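Thread on moving the Hellent archive to a new host. Hellent is my long-form webcomic, 485 pages in, and the old site had been running on a plugin that stopped getting updates in May.

1/ Page numbering. The old plugin used the upload order as the page number. Any filler strip or guest page pushed everything after it along by one. Readers who had bookmarked a page came back to the wrong one.

2/ The new site gives each page a fixed ID which never changes, plus a display number worked out when the page loads. Bookmarks use the ID. The reader only sees the display number.

3/ Old links still work. Valdis Uibo wrote the redirect table, which has 1779 entries. Most of those are duplicates with and without a trailing slash, and the rest are chapter covers that were posted twice in the early days.

4/ Image sizes. Chapters one to eight were drawn at print size and shrunk by the plugin, badly. Lettering went soft on phones. I have exported them again from the layered files at two widths, and the browser picks one.

5/ Chapter three is the exception. The layered files are gone and only the flat ones are left. Those pages will stay as they are until I reletter them, which I plan to do at 20 pages a month.

6/ Transcripts. Pallavi Nishad has typed up everything to the end of the Wattanapong arc. Format is speaker, colon, line, with sound effects in square brackets. Search now covers the transcripts as well as page titles.

7/ If you search for Lolix you will also get pages where other characters talk about her. A filter for speaking parts only is on the list. It needs the speaker names to be spelt the same way throughout, and at present they are not.

8/ Comments have been moved over up to the end of chapter six. Replies nested more than four deep have been flattened. The text is intact but the indents are lost.
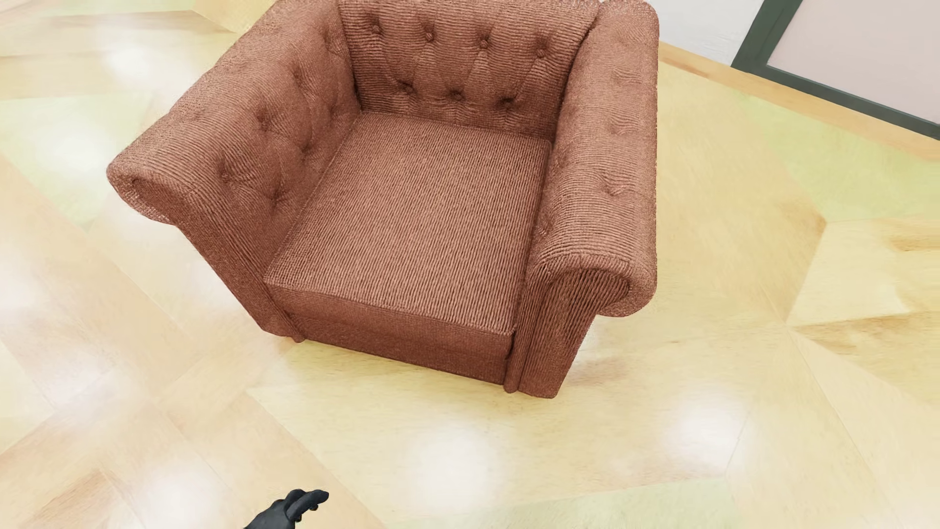 9/ The RSS feed address has changed. The old one will forward until the domain runs out. Some readers cache the old address for good, so if you see no new page by noon on an update day, remove the feed and add it again.

10/ Known faults: the arrow keys skip double-page spreads in Firefox, and the cast page still lists Csaba Illés as colourist for chapter two. He did chapters two and four. Both fixes go in with the next page.

11/ Report broken pages by ID please, not by display number. The ID is in small grey type under the navigation row.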